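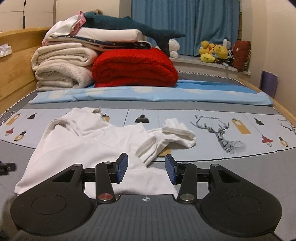

Is it worth paying to have old clothes fixed?

For most things you already wear often, it is. A new zipper in a winter coat costs far less than a new coat, and a hem on a good pair of pants takes a tailor a few minutes. The harder cases are cheap shirts, stretched knits and anything where the cloth has gone thin all over.

Liya Gashaw makes that call many times a day. She owns Skoltico, an alterations shop at 247 Wevach Street in Rurnum, between a bakery and a place that sells aquarium supplies. In a normal week the shop takes in 110 pieces. More than half are pants.

"People come in and apologize for the coat," she says. "They tell me it's old. I can see it's old. I want to know if they still like it."

Gashaw learned to sew from an aunt and worked in a bridal store before she opened her own place. Bridal work paid well but it came all at once, in spring, and then the rest of the year was slow. Repairs are steadier. They pick up in December, when coats come out of closets with moth holes and broken snaps, and again when the schools order uniforms.

The first thing she does with a garment is hold it up to the window. If light comes through evenly in one small spot, she can patch it. If it comes through across the whole seat or elbow, the cloth is worn out, and new stitches will pull through it within a month or two. She tells the customer that before she writes the ticket. Some of them want it done anyway.

Crescencio Cortés does most of the heavy work in the back: jeans, canvas jackets, bags, the occasional dog bed. He used to sew truck seats. He likes denim for the same reason he liked vinyl, which is that it stays where you put it. Silk he leaves to Gashaw.

For a torn knee, Cortés opens the side seam first so the leg lies flat. Then he bastes a piece of lighter cotton behind the hole and runs the machine back and forth over it in thread a shade darker than the jeans. A lighter thread shows up more, he says, especially after washing. He leaves the frayed edges alone unless they are long enough to catch.

Zippers are the other big part of the job. A lot of the ones people bring in as broken only have a worn slider, and changing the slider takes five minutes. Replacing the whole zipper on a lined coat can take most of an afternoon, as the lining has to come out along the front and go back in by hand. The shop charges very different prices for the two, and Gashaw doesn't quote either one over the phone.

Some repairs are easy to do at home. Buttons are the obvious one. Use doubled thread, leave a little slack under the button, and wrap the slack a few times before you tie off. A button sewn down tight will pull on the cloth every time it's used. Loose hems are fine to do yourself too, if the old fold line is still there to follow. Wash new cotton pants before you shorten them.

Sweaters are trickier. A pulled loop can be worked back through to the inside with a crochet hook, and it should never be cut. A real hole needs matching yarn, and the best place to look for it is the inside of the sweater itself, where the side seam often has a bit to spare.

The rack by Skoltico's front door holds finished pieces that have not been picked up. On the day I visited, nearly 100 tickets were hanging there. Gashaw calls every number twice and keeps things for a year. One gray suit has been there longer than that. She let out the waist for a customer named Mohammed, who told her he'd be back for it after his trip, and she still moves it to the front whenever she sorts the rack.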